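Good practice for a two-arm table cleanup cell: what rules do you actualy follow?

Asked by Seul-gi Gil
October 18, 2024
Tags: safety, tabletop arms, teleop, house rules

We have a two-arm bench setup, small servo arms, one rail. Task is clearing up after a meal: dishes in the rack, trash in the bin, loose grains scooped up. Operator drives both arms, we log everything. Target is 260 runs before we train anything.

Problem is we have no written rules. Three people run the bench and each one does it their own way. One resets the table between runs, one doesn't. One keeps a hand near the table while the arms are live, which I hate. Our lead at Prernenero wants one page taped to the wall. I looked at the big industrial standards and got lost fast, most of it is about fences and arms that weigh more than I do.

Wrist view, so you know what we're working with:
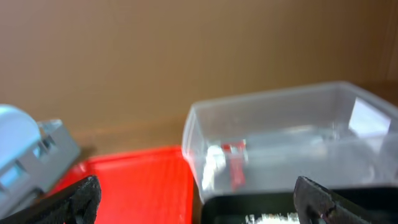 What I'm asking

Which rules are worth writing down for arms this small? Mostly want:
- who can touch what, when
- how the table gets laid out and does it have to be identical each time
- when to stop a run and when to throw one out
- anything about cables

Not looking for a full standard. One page. Thanks in advance.

3 replies

Lucimara Vasconcelos

We wrote ours at Gidgate last year after a pinched finger. Small arms still pinch. Copying from our sheet, edit as you like.

People first. One operator, named on the log before power goes on. Nobody else reaches over the table while torque is on. If something falls, operator says "off", cuts torque, waits for the arms to settle, THEN a hand goes in. Torque off means the arms drop, so park them low first. Power switch where you can hit it without crossing the arms. Try it at the start of each shift, write initials.

Layout. Tape marks for the fixed stuff. Rack, trays and bin go back on their marks before each run. The loose stuff (cups, plate, wrappers) you move around on purpose, or your policy learns one table and nothing else. Write down which things are fixed and which are free. That was the line that ended the arguments for us.

Stopping. Stop right away if: the two arms touch, a servo buzzes and doesn't quit, a cable goes tight, anything leaves the table. Don't try to save the run.

Tossing. A missed grasp is fine if the operator recovers, keep it and tag it. A hand in view, toss. Wrong start layout, toss. Don't delete, move it to a rejects folder with a reason. We had 684 runs in one folder with no reasons and it was two weeks of watching video.

Here's how our bench notes would read for your kind of task. Both arms busy at the same time, so both need a rule: 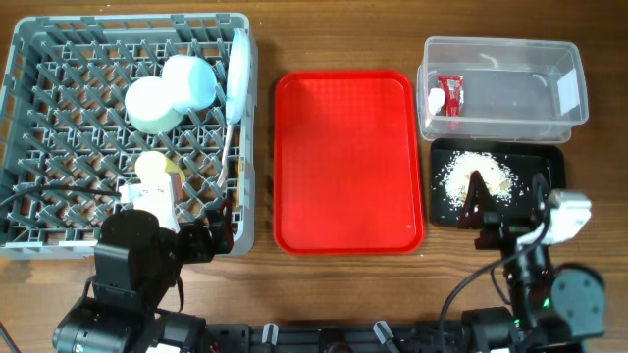
Left gripper holding a white item at the rack, right gripper down in the grains on the black tray.

For that: left arm stays on the rack side, right arm stays on the bin and tray side, middle tray is shared and only one arm goes in at once. Operator calls it out loud. Sounds silly, works.

Cables. Enough slack for full reach, clipped at the joints, none lying where a gripper closes. A loop hanging near the rack is going to catch a prong sooner or later. Check with the arms powered down and moved by hand through the whole range.

Grains: put a lip under them or vacuum after every block. They get in the servos. Use dry ones only.

Man-sik Kwon

Agree with most of that, esp the shared tray rule. Two things to add.

Speed. Set a cap and write the number on the page. We run at 50 percent of max for new operators and they stay there for their first 8 sessions. Software cap, not "please go slow".

Breaks too. Tired operators give you sloppy grasps and you won't notice till later. Swap people, put the swap in the log.

On the big standards, you don't need the whole thing but do steal the idea of a risk assesment. One table: what could hurt someone, how bad, what we do about it. Took us an afternoon at Durnell. Redo it when you change grippers. And if your employer has a safety person, show them the page before you tape it up. Ours asked for eye protection during servo swaps, which we'd missed.

Not sold on the rejects folder. We tag in the log and leave files where they are. Either way pick one.

Etelka Fodor

just put a big red button on it and call it a day, thats what we did

Comment by Seul-gi Gil

Thanks, going with Lucimara's list plus the speed cap. Fixed vs free is exactly what we were fighting over. Etelka, button's ordered. Will post the page once the other two sign it.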